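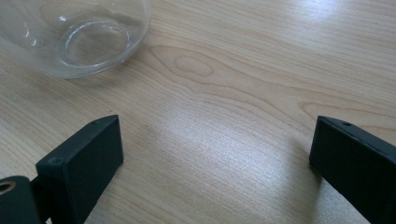 Teaching by Hand: our second-term project report

When Elikem Baidoo and I picked this project off the list we thought it would be the easy one. You hold a gripper in your own hand, you do a chore with it, and the recordings go off to train a robot arm. How hard could it be? (Quite hard! My wrist still clicks.)

The other team went for remote control, driving the arm with two joysticks from the next room, and we had a friendly bet on who would have a working tidy-up task first. We called our handheld setup Brureck, theirs was Cladalitz, and please don't ask me where either name came from.

Our plan was 200 demonstrations of picking up a thing on a table and putting it down somewhere else. We got through the first 15 in one morning and then watched them all back with Lamisi Amissah, who was supervising. She was very kind about it, but most of them were useless. I'd been moving at the speed I'd normally clear up after tea, and at that speed half the interesting part goes by in a blur. Elikem was slower but kept changing his mind halfway, and you really don't want to teach a robot to dither.

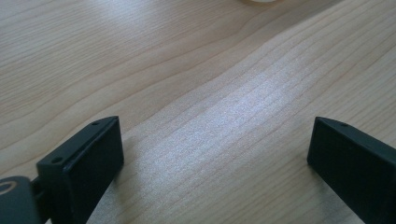 Starting positions gave us the most trouble after that. We'd got into the habit of beginning every run with the object right in the middle of the view, and Lamisi pointed out that a robot trained on that would have no idea how to go looking for anything. So we began mixing in starts with the fingers wide open over bare wood and just a sliver of something white at the very top. Those runs felt awkward to do, but I think they taught us the most about planning a reach before you make it.

The light was the other headache. I'd never noticed how shiny a table can be until I had to watch it for hours, and we ended up recording at different times of day to get some variety in.

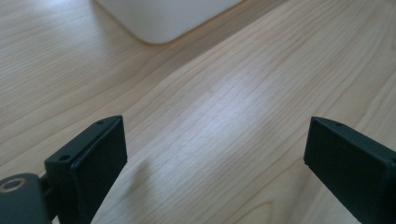
Figure 3: Gripper open, with a white object at the top of the view.

By February we had around 700 runs, well past the plan, and I'd happily keep the last 200 and bin most of the others. Cladalitz got their task working before ours, so we owe them lunch - though they did say they envied how quickly we could record. Next term we want to try mixing both sets of data, and Elikem is already rewriting the labelling script so the two will load together.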